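Zadbridge Holiday Flats – Frequently asked questions

Last changed: Sun 28 October

Booking and payment

How do I book a flat?
Please fill in the form on the Booking page. We answer every message by e-mail, normally on the next working day. Your booking is only fixed when you have received our confirmation and we have received the deposit.

How much is the deposit?
For the flats Lundgren and Clistau the deposit is one night's rent. The remaining sum is paid at the latest when you arrive, by card or bank transfer. We do not take cash any more.

Can I cancel?
Yes. Until 5 days before arrival you get the deposit back. After this we keep it, but you may move your stay once to other dates in the same season if the flat is free.

Is there a shortest stay?
Two nights in the low season. From June until the end of the school holidays we let the flats by the week only, from Saturday to Saturday.

Arriving and leaving

When can I come in?
From three in the afternoon. The key is in the small safe beside the street door, and the code is sent to you the evening before. If you did not get the code, please look first in your spam folder and then telephone us.

Where can I park?
Lundgren has one parking place in the yard. Clistau has none, but you can park free of charge in the streets behind the church. The yard gate is narrow – with a large van it is better to use the street as well.

Can I come without a car?
Yes. The bus from Fotemberg stops at the bottom of the hill, and from there it is an easy walk. On Sundays the last bus goes early, so please look at the timetable before you buy a train ticket.

When must I leave?
Until ten in the morning. Please put the key back in the safe and turn the numbers so that the code is not showing.

In the flat

Are bed linen and towels included?
Bed linen, yes. Towels are included in Lundgren. In Clistau you can bring your own or order a set when you book.

Can I bring my dog?
Dogs are welcome in Clistau, up to 2 per stay. In Lundgren we cannot allow animals, also not for one night.

Is there internet?
Both flats have wireless internet. The password is on the first page of the house folder. In the back bedroom of Clistau the signal is weak, the walls are very thick there.

What will I find in the kitchen?
Pots, pans, plates, glasses, cutlery, a kettle and a filter coffee machine. Salt, sugar and oil are not provided. If you miss something, write to us and we will try to bring it the same day.

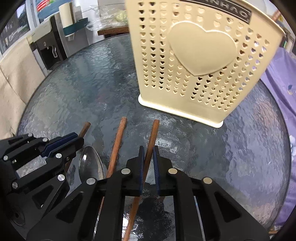

Utensil holder with heart pattern, on the glass table.

What if I break something?
Please tell us. For a glass or a plate we ask nothing. For bigger things we speak with you about the cost before we send any bill.

Where do I put the rubbish?
The bins are in the yard. Paper goes in the blue one, glass must be taken to the containers next to the supermarket. The collection days are in the house folder.

The heating does not get warm. What can I do?
Turn the wheel on the radiator fully open and wait half an hour. If it is still cold, call us, also in the evening.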